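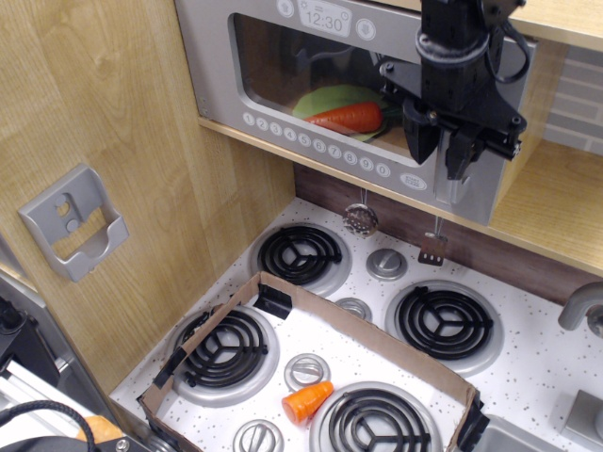 Toy microwave with a carrot on a green plate

Home | What we do | Prices | About | Support | Contact

Filed under: About Pleline, Backups, Small business

Hello, and thanks for clicking on the About page, which I know from our visitor figures is the page people read just before they ring us (or just before they don't). I run Pleline. We look after backups for small businesses in and near Bulness, and we make a little program that checks whether those backups are any good. There are two of us. I do the visits, the phone and the website, and my business partner writes the code and would like to be left in peace to do it.

I started out doing general computer repairs. Cracked screens, laptops full of toast crumbs, printers that had stopped talking to anything. I liked the work well enough, but every few weeks someone would come in carrying a dead drive in a freezer bag and ask if I could get their accounts off it, and most of them would tell me they had a backup. Then we'd go and look at the backup together and it would have stopped in the spring, or it would be a folder of shortcuts pointing at the drive that had just died. Those were horrible afternoons and I still think about a few of them.

The one that changed things for me was Vondráček, a joinery firm over in Oludville. They had done everything properly, or at least they'd paid somebody to. A box in the cupboard, a green light on the front of the box, an email every night saying the backup had finished. Then a ransomware attack came in through an old remote login and scrambled the lot, and when we went to restore, 1558 files weren't there. Drawings mostly, and a good chunk of the quotes. The nightly job had been skipping any file that somebody had open, and the joiners leave everything open all the time because the big drawings take ages to load. The email said "finished" because it had finished! It just hadn't copied the things they needed. We got a fair few back from old email attachments and from customers who were kind enough to dig about in their own inboxes, and I came home and said I didn't want to fix laptops any more.

So that's where Pleline came from, six years ago now, and it's still more or less the whole idea. A backup you haven't restored from is a guess, and I'd like fewer of our neighbours to be guessing.

What we do all day

If you sign up, I'll come round and have a nose about first. I want to see which computers you've got, where your files really live (it's never quite where people say – there's always a desktop folder called "new new invoices") and who can log in to what. I'll ask what you couldn't manage without for a day, and what you couldn't manage without for a month. They're often different things and it helps to know.

Then we set up one copy on your premises and one somewhere else. The one somewhere else is encrypted before it leaves your building, and you hold the key. We keep a sealed spare if you ask us to, and plenty of people do, but you don't have to. The local copy is set up so that an ordinary staff login can't delete it. That last bit matters a lot with ransomware, which goes looking for backups it can reach and wrecks those as well.

After that our checker takes over. It picks files from your backup, restores them to a scratch area, opens them and compares them with the originals. It also keeps an eye out for files that have been skipped, folders that have suddenly shrunk, and big batches of files all changing at once. If something's off, it tells us and I phone you. You won't get a nightly email saying everything's fine. We did send those for a bit and everybody (me included) set up a rule to put them straight in the bin.

Twice a year we do a proper rehearsal. We pretend one of your machines has gone and bring it back from scratch onto a spare one, with a stopwatch running, and you get a sheet of paper saying how long it took and what went wrong. Something usually goes a bit wrong. A licence code that's only written on a sticky note, a program whose installer has vanished from the internet. I love finding those during a rehearsal, I must say, and I'm afraid I get quite cheerful about it.

What we don't do

We don't sell antivirus, though I'm happy to tell you what I'd use. We don't sell computers. We don't do websites, and if you look at ours for long enough you'll see why. We also can't unscramble files after a ransomware attack if there's no clean copy, and please be wary of anyone who phones up promising they can. If you're in the middle of that right now, unplug the network cable, turn off the wifi, leave the machine switched on and ring us whether you're a customer or not. I won't charge you for the call.

Who we work with

Mostly places with one office and a kettle. A vet's, a couple of letting agents, a driving school, a parish magazine, the joiners in Oludville (still with us, and they now shut their drawings at night, more or less). The typical customer has around 6 computers and one person who got put in charge of them by accident. If you're that person, you're who I wrote this page for. You don't need to know any of the words. I've had people describe their server to me as "the hot one" and we got on perfectly well.

We're slow to take on new people because every new customer means a visit, a set-up and a first rehearsal, and I'd sooner do those properly than rush. At busy times there's a waiting list. February tends to be quiet, if you were wondering when to try.

Where to find us

The office is in Bulness, up the stairs beside the dry cleaner's. The bell doesn't always work so knock as well. Phone is best in the mornings, email any time, and if you send us a message through the form please put your town in it, so I can work out the driving.

Page last updated February 25, 2024

Back to top | Privacy | Support | Contact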